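Week 4 - Surfaces, and why they stain

Bring your notes on acids from Tuesday, as we lean on them heavily this week!

Marble is mostly calcite, a form of calcium carbonate, and it starts life as limestone. Bury that limestone deep enough, heat it and squeeze it, and the old grains regrow into a tight mesh of crystals. Shells and fossils usually vanish in the process. The grey veins are the part I love most - they are often traces of clay or other impurities in the original rock, smeared out as it deformed.

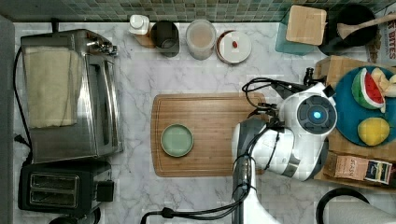 Fig. 4. White marble worktop with soft grey veining.

Now for the chemistry. Calcite reacts with even weak acids, so lemon juice or vinegar will leave a dull patch called an etch. An etch is lost stone, and no amount of scrubbing brings it back. A stain is colour that has soaked into the pores, and a poultice can often draw it out. Please keep the two words apart in your write-ups.

Practical: put one drop of vinegar on each of your 30 tiles, wait four minutes, wipe, then tilt towards the window. Bimla Dubey has the hand lenses.

Reading: Kaushik's handout on granite, first half only.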